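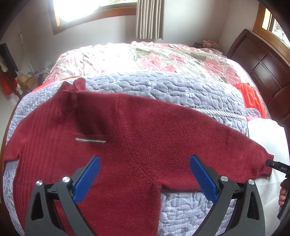

Dika Airway Video Notes

README for the annotation release, version 2

What this is

Dika is a set of written annotations for 224 short video laryngoscopy recordings made on training manikins. The annotations mark when each step of an intubation starts and ends, what view of the vocal cords was obtained, and whether the tube passed on that attempt. The release was put together at the Sturkville skills lab for people who teach airway management and for people who want to test software on procedural video.

No patients appear in any recording. All of the work was done on adult manikins with the neck in a neutral or slightly extended position.

What is in the release

clips/ holds the recordings, one file per attempt, without sound.
labels/ holds one CSV per clip, with the same base name.
splits/ holds the training and test lists.
docs/ holds the labeling guide and the change log.

The test list has 80 clips. The rest are for training. Attempts by the same operator never fall on both sides of the split. If you make your own split, group by operator_id first or your results will look better than they are.

Label columns

clip_id: matches the file name.
operator_id: a random code, stable across the release.
blade: standard or hyperangulated.
stylet: none, malleable or rigid.
phase: one of the 8 phases listed below.
start_s and end_s: seconds from the first frame of the clip.
view: full, partial, arytenoids only, or none.
outcome: passed, abandoned or esophageal.
note: free text, often blank.

Phases

Blade entry, tongue control, epiglottis seen, best view, tube entry, tube at cords, stylet withdrawal, blade removal.

A clip does not have to contain every phase. When no stylet was used, the stylet withdrawal phase is left out of the file. When an operator goes back a step, for example losing the view and looking for the epiglottis again, the phase appears a second time with its own start and end. Do not assume the rows are unique per phase.

How the labels were made

Each clip was labeled by 2 people working apart, using the Rainer labeling tool. Both had clinical airway experience. If they disagreed on the view or the outcome, a third person watched the clip and decided. Start and end times were averaged when the two readings were close. When they were not close, the clip went back to both labelers with the guide open at the right page.

The hardest call was the start of "tube at cords." On hyperangulated clips the tube tip often comes into view from the right edge and sits against the arytenoids for a while before it moves. We start the phase when the tip first touches or crosses the line of the cords. Version 1 started it when the tip was first visible, so timings from the two versions should not be mixed.

Known problems

Fogging on the lens hides the view in the opening seconds of several clips. These are labeled "none" for view until the glottis can be made out.

The manikins used at Sturkville have stiffer tongues than the ones used at the Sistcombe site. Tongue control takes longer there, and a model trained on one site alone may learn the manikin instead of the technique. The site is given in the change log for each block of clips.

Manikin airways are dry and do not bleed, swell or move. Secretions were not simulated. Results on this material say little about difficult airways in real patients.

The note column was filled in by hand and has not been checked for spelling.

Intended use

Teaching, research on procedural video, and practice with time-based labels. The release should not be used to grade individual clinicians or to guide care during a procedure. The outcome column records what happened on the manikin and is not a judgment of skill.

Changes in version 2

Redefined the start of "tube at cords," as above.
Added the stylet column.
Replaced operator initials with random codes.
Corrected end times that ran past the end of the clip.
Removed duplicate clips from the Sistcombe block.

Reporting errors

Send the clip_id, the row, and what you think the value should be. Corrections are collected and go out with the next release, planned for April. Please do not edit the label files and pass them on under the same version number.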